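February
By Alžběta Hubáček

Umham has started taking bookings for its robot hire service, and last Thursday I got to go and have a nosy. I've been banging on about this one for a while (sorry to my regulars), so when Juwita Wibisono from their bookings desk wrote to say there was a spot free at 3 in the afternoon, I was on the bus before I'd finished my lunch.

The service is called Cilska. You hire a two-armed robot by the week, it comes with a set of small everyday jobs already worked out, and you can add your own as you go. The one I'd come to see was whiteboard cleaning. I know, I know! But anyone who has ever shared a meeting room or a classroom will understand why my ears pricked up. Most of us have better things to do than scrub marker off a board, and most of us don't do it.

Blue and red scribble on a little tabletop board, a blue object lying in front of it, two arms with a gripper on each. I had expected something bigger and louder, to tell you the truth, and I liked that the whole job fits on a table.
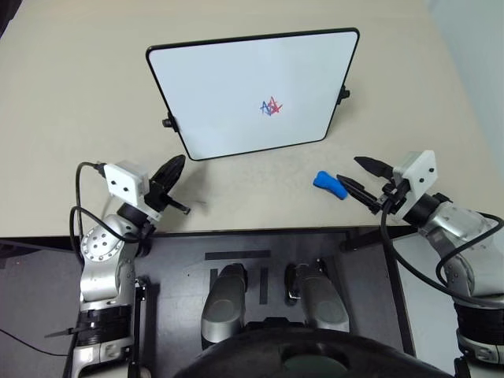
What you get for your money

The weekly price is $300, or $200 if you're a school or a library, and that covers delivery, set-up and a phone line to a human being. The software is Umham's own work, built on top of a planning tool from Pavliuk that they've been using for a couple of years. You don't need to know any of that to hire one. Juwita says the people who booked during the trial were mostly teachers and small offices, and the question she heard most was whether it would fit through the door.

There are 107 jobs on the list at the moment, and I read every single one on the ride home. Folding a tea towel is there, and sorting cutlery, and putting the lids back on markers (my favourite, and I'd pay extra for it). Some are marked as ready and some are marked as "supervised", meaning Umham would like you to stay in the room. Board cleaning is one of the supervised ones.

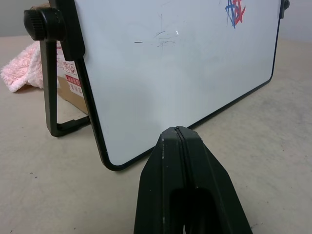 I asked why a job that sounds so simple still needs a person nearby, and the answer was pressure. Push too lightly and the ink stays put, push too hard and a small board can tip or slide. Every stand has its own idea of how stiff a hinge should be, too. Umham would sooner have you there for the first week, until the settings suit your own board, and then you can ask to have the job switched over. That seems fair to me.

The other fiddly bit is the eraser. Soft things squash when you grab them, and a squashed eraser doesn't sit flat. Cilska's hire kit lets you teach it a different grip by moving the arm yourself and saving the position – Juwita reckons most people get the hang of it in an afternoon. I had a go at the menu and found my way around it all right, though the labels are tiny and I'd left my good glasses at home. 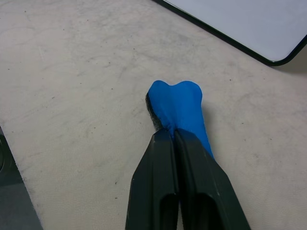 My one real grumble is the booking page, which wanted me to make an account before it would show me a single date. The delivery area is also pretty small for now. If you're outside the city you'll have to wait, and there's no word yet on when that changes.

For comparison, Dadus does a longer hire with a minimum of a month, and you do more of the setting up yourself. If you've got a tinkerer on staff that might be the better fit. For a school that wants to try something out for a week and send it back, I'd go with Umham.

Bookings are open now through the Umham office, and Juwita tells me the school rate is filling up first. I've asked for a second visit to see the tea towels.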